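Akport open day: what the grasping demo did and did not show

Posted 24/07/2022

The Akport building in Drutthorpe opens to visitors once a year, and I went mainly for the Covix talk. Covix is their method for teaching an arm to pick things up using only the view from its own wrist. The paper went online in June and makes a strong claim: 1,000 practice grasps and the policy is ready for objects it has never met. I had read it twice and still had questions.

The talk ran long and the slides were the ones from the paper. Success rates were given as a single bar per method, with no spread. When someone asked how many training runs stood behind each bar, the answer was two. I would want a lot more than that before calling one bar taller than another.

The baseline bothered me too. They compare against Sheikh, an older in-house system that plans from a fixed overhead view. Sheikh was tuned for bins. Putting it to work on floor-level pickups and then beating it is not much of a result, and the speaker more or less granted this when pressed.

After the talk we were taken through to the work area in groups of up to 20. My group got two attempts, one of which ended with the object in the fingers. The other stopped early and was put down to calibration. I don't hold a missed grasp against anyone, but the paper leaves calibration failures out of its totals, and I would like to know how often that happens on an ordinary day.

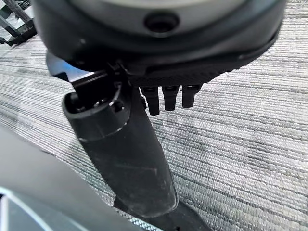 What I did like was the argument for the wrist view itself. If the fingers always show up in the same part of the picture, the policy has less to work out about where the hand is. That seems right to me, and it could be tested cleanly by masking the fingers out and training again. They haven't run it. I asked whether they would, and was told it was on the list.

The code is promised, no date given. The coffee was good and parking is free if you come in by the back gate.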